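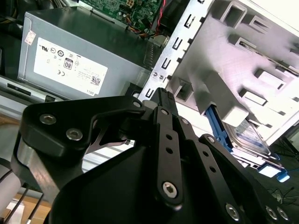
Myung-ja Han asked me last night whether the Fuler is really worth twice the fuss of the Clelberg, and whether a person with one arm and one small desk should even bother comparing them. It's a fair question and I've been chewing on it all morning, so get comfortable, this will take a few posts.

First, the fuss is real! The Fuler has linkage fingers, so the tips swing in a bit of an arc as they close. On an open bench you hardly notice. Down inside a desktop PC, next to a power supply and a drive cage, you notice a lot, and you end up re-teaching your approach height every time you change the part width.

The Clelberg closes dead straight and I love it for that. But it's a chunky thing across the knuckles, and I spent most of an evening trying to find an angle where it would get down past the chassis rail without leaning on it. (I found one. It was not a nice one.)

So I ran both on the same job, connector-sized parts, 40 tries each, same arm, same Adomaitis controller, same speed. The Fuler dropped 6. The Clelberg dropped fewer but bumped the case more often, and I'd much sooner drop a connector than shove a motherboard.

A word about the wrist camera, which I had been treating as an afterthought. With the Fuler the fingers take up a great deal of the view - more than I'd like - and for small parts I had to go mostly by what I could see above the tips. I want to try the Flideck mount, which sits a little higher.

Screws, too. Check them! Mine is all hex socket heads, and after a long stretch of cycling I found a pivot screw on the Fuler that I could turn with my fingers. A dab of threadlocker and it has behaved ever since.

So, Myung-ja, for work inside a case I'd take the Fuler, fuss and all. For picking things off a flat table, the Clelberg, and you'll be running the same afternoon. Flideck notes when the mount gets here, probably November going by their last email.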